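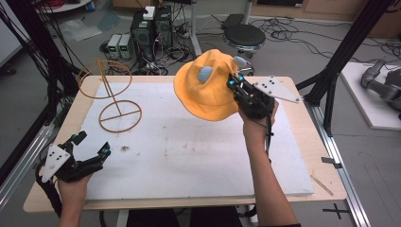
How to wash a cotton bucket hat without ruining the brim

Most advice on washing hats is copied from one site to the next, and I doubt many of the people posting it have washed one. The dishwasher trick is the worst of the lot. Skip it.

Check the label first. If it says cotton and nothing about dry cleaning, you can do this in a sink.

1. Fill the sink with cool water and add 2 teaspoons of plain laundry detergent. The Plerkell bottle tells you to use a full cap. It would, they sell the stuff.

2. Dab a hidden spot with a wet white cloth. If color comes off, wash the hat alone.

3. Push the hat under and leave it for up to 20 minutes. Work the sweatband with a soft toothbrush — gently, the stitching there is weaker than it looks.

4. Rinse until the water runs clear. Press the hat in a towel. Don't wring it.

5. Shape the brim with your fingers and let it dry on something that holds up the crown. A bowl is fine.
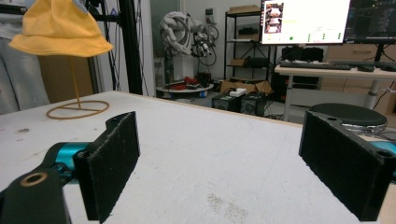

Yellow bucket hat on a thin wire stand.

Severino Aguirre wrote in to say spray starch keeps a brim stiff. I tried Baudry starch on two hats and saw no difference after a week of wear, though it did leave white flakes on the darker one. If your brim was floppy when you bought it, expect it to stay floppy.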